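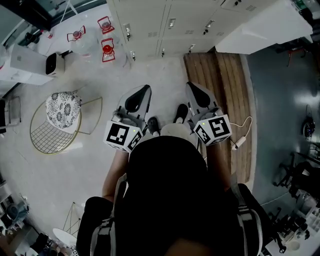
4. Preparing the wearer and recording the first examples

Read this section fully before you switch on the grippers. It is written for the person who wears the Gerik kit. The person who looks after the files should read section 6 also.

4.1 Putting on the kit

1. Put on the backpack and tighten both shoulder straps until it does not swing when you bend forward. Plain dark clothing is best, with sleeves that stay close to the wrist.

2. Take one gripper in each hand. The marker cube must be at the rear, near your wrist, and the finger pads must point away from you.

3. Look at the small light on each cube. Both lights must be green. If one is off, hold the button of this gripper for a moment and look again.

4. Stand with your feet slightly apart and hold the grippers side by side in front of the body, at the height of the belt. In this manual we call it the rest position. Every recording starts and ends in it.

Note: Do not cover the cubes with your fingers, a sleeve or tape. The black patterns are how the system finds each hand, and a pattern that is half hidden gives a wrong position without any warning.

CAUTION: A gripper can be used with its white cable connected, but then the cable hangs beside your leg. Look where it goes before you take a step. For tasks with walking, disconnect it first. The battery must show at least 70 per cent.

4.2 Checking the view

1. Stay in the rest position and open the Kirari preview on the tablet.

2. Look down at your grippers. Both cubes should be inside the preview, with some floor around them.

3. Move each hand slowly to the left, to the right and up to the shoulder. The coloured outline in the preview should follow the cube. If it jumps, check for strong lamps or shiny floor behind the hand and turn your body a little – often this is enough.

4. Press Save view. You need to do it again each time the head camera was taken off.

4.3 Recording an example

1. Choose the task from the list and read its text aloud once.

2. Go to the rest position and close both grippers two times. The preview border becomes blue and the recording has started.

3. Do the task at your normal speed. Do not stop in the air to think. If you drop an object, pick it up and continue, because the model should learn this too.

4. Return to the rest position and close both grippers two times again.

5. Mark the example as Good, Repeat or Unsure. Use Unsure when a cube was out of view for a longer time.

Note: One set is 100 examples of the same task. Move the objects to new places after every 21 examples, and write the change in the Pant log sheet. A full task in the present plan needs 2,000 examples, shared between several wearers.

CAUTION: Take a break when your wrists feel tired. Tired hands make short, hard movements and these examples are usually removed later.

4.4 After the set

1. Put both grippers on a flat surface with the pads up and connect them to the charger.

2. Wipe the finger pads and the cubes with a dry cloth. Do not use alcohol on the printed faces.

3. Start the upload and wait for the message "Set closed".

Changes to this section: rest position lowered from chest to belt (S. Mathur, January 20, 2024).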